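4. Withdrawal timing on a small token exchange

4.1 Data and sample construction

The ledger extract used in this section covers the Prillwood exchange, a regional venue that lists two stablecoin pairs and one pair against its own token, Zimari. The extract was closed on November 22, 2020. It holds 1198 withdrawal requests, each with the time of submission, the time of broadcast to the chain, the fee attached by the exchange, and the number of block confirmations required before the request was marked as settled. Account identifiers were hashed by the exchange before release, so the same account can be followed across requests but cannot be tied to a person.

Requests submitted during scheduled maintenance were dropped, as were requests canceled by the account holder before broadcast. Internal transfers between Prillwood wallets do not appear in the extract. We did not try to rebuild them from chain data, although the approach of Urbonaitė would allow this for the stablecoin pairs. For Zimari it would not, because the token contract pools outgoing transfers and releases them in batches.

Let s be the submission time and b the broadcast time of a request. The holding time is h = b – s, measured in minutes. We use the median of h within each hour as the main outcome, since the mean is pulled upward by a small group of requests that went to manual review. The exchange marks these requests with a flag, but the flag was introduced partway through October and is missing for the earlier part of the sample. Results below are therefore given both with and without flagged requests where the flag exists, and without any correction where it does not.

Figure 4. Setup view.
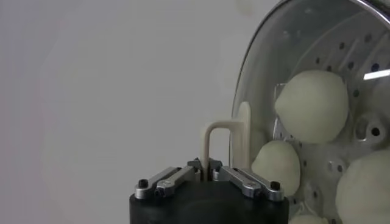 Yamuna Hegde objects that holding time measured this way mixes two delays, the time a request waits in the exchange's own queue and the time the exchange waits for a cheaper fee, and that only the first says anything about liquidity. The objection is fair. A venue that is short of funds in its hot wallet and a venue that is simply saving on fees will both show a long h. To separate the two, we compare each request with the prevailing network fee at s. If the fee at s was at or below its trailing 30-day median, fee-saving is a weak reason to wait, and the request is assigned to the low-fee group. All other requests go to the high-fee group.

The split is crude. It treats the trailing median as if the exchange itself used it as a threshold, and we have no document from Prillwood that confirms this. A narrower window gives a noisier threshold and moves requests between groups from one day to the next. A wider window reacts too slowly when fees climb, and places almost all requests from a busy week in the high-fee group. We kept the 30-day window for all tables.

4.2 Estimation

The hourly median of h is regressed on net outflow over the preceding six hours, the price change of the traded asset over the same period, and a set of hour-of-day terms. Net outflow is withdrawals minus deposits, scaled by the average daily volume of the pair. Standard errors are clustered by calendar day. Hours with no requests are left out of the regression and are not filled in, which reduces the weight of the early morning, when the exchange is thinly used.

For the stablecoin pairs, net outflow is the only regressor with a stable sign across specifications. Larger outflows go with longer holding times in both fee groups, and the slope is steeper in the low-fee group. This is the pattern one would expect from a hot wallet that is refilled by hand – the operator moves funds from cold storage after the balance has fallen, and requests wait in the meantime. The price change term is small and changes sign when flagged requests are removed.

For Zimari the outflow term cannot be read in the same way. Batch release fixes the broadcast time of every request in a batch, so h depends mainly on where in the batch window a request happened to arrive. We report the Zimari estimates for completeness and draw nothing from them.

A second check uses the Barketti fee index in place of the raw network fee. The index smooths over short spikes and is published with a lag, so an operator could not have acted on its current value. Group membership changes for a limited number of requests near the threshold, and the ranking of the coefficients is the same as before.

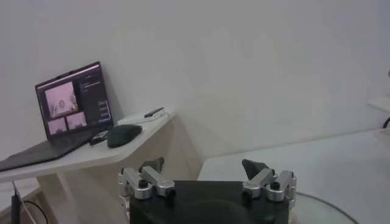 4.3 Limitations

The sample comes from one venue, and the venue chose the period that was released. Prillwood had no public outage in that period, which means the estimates describe ordinary strain on the hot wallet and should not be carried over to a run. Deposits are recorded at the time they were credited, not the time they were sent, and this shifts net outflow by the length of the confirmation window. We tested a shift of 2 blocks in either direction without a visible effect on the stablecoin slopes.

Hashed identifiers also hide cases in which one person holds several accounts. If large holders split their withdrawals across accounts to stay under the manual review limit, the requests enter our data as independent observations, and the clustered errors will be too small within those days. The release terms do not permit matching on destination address, so the size of this problem is left open.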